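Workplace Automation Forum
Posted in November by Wayne Perron
14 comments | 6 shares

Robots for tidying staff lounges: what happens to the cleaning team?

Our employer, Hestgate, intends to introduce two-armed robots to tidy the seating areas at its Simard building. The evening team currently looks after over 200 seats. We have been told that no posts will be lost, but that duties will be reviewed. I should be grateful to hear from workplaces where such a change has already been made, in particular as regards hours and grading. The work in question is the handling of cloths, throws and cushions on sofas.

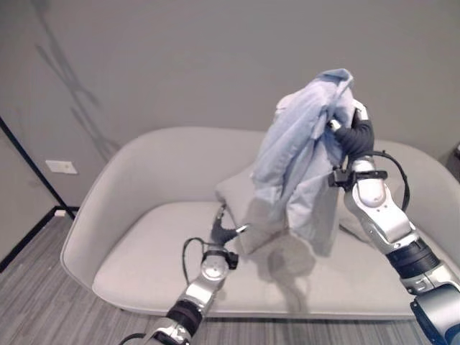 Stendirier went through the same review last year. Hours were kept, but the start of the shift moved to 3 p.m. and two colleagues with children could not manage it. Ask for the rota in writing before agreeing to anything.

The seating work was passed over in stages — soft items first, floors much later. Staff still checked each area and signed the sheet, and this checking was not in anyone's job description until the union raised it. 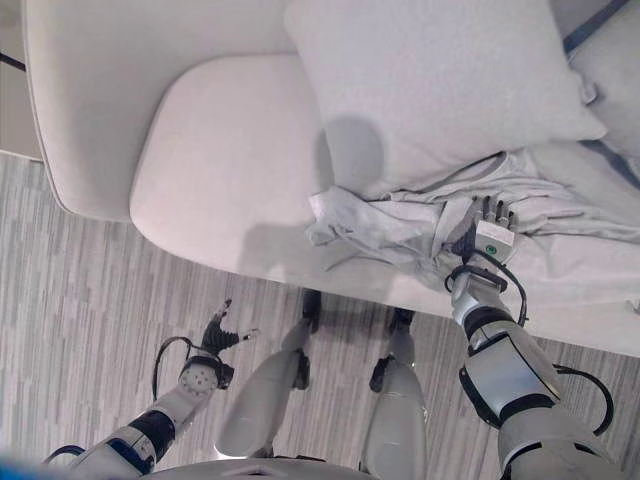
Points to raise with your employer

Who signs for the finished area, and at what grade.
Whether training is held in paid time.
Who is called when the machine stops.

Trarneseo
Depends on your contract. Ours did not change.

3 comments on this reply | Share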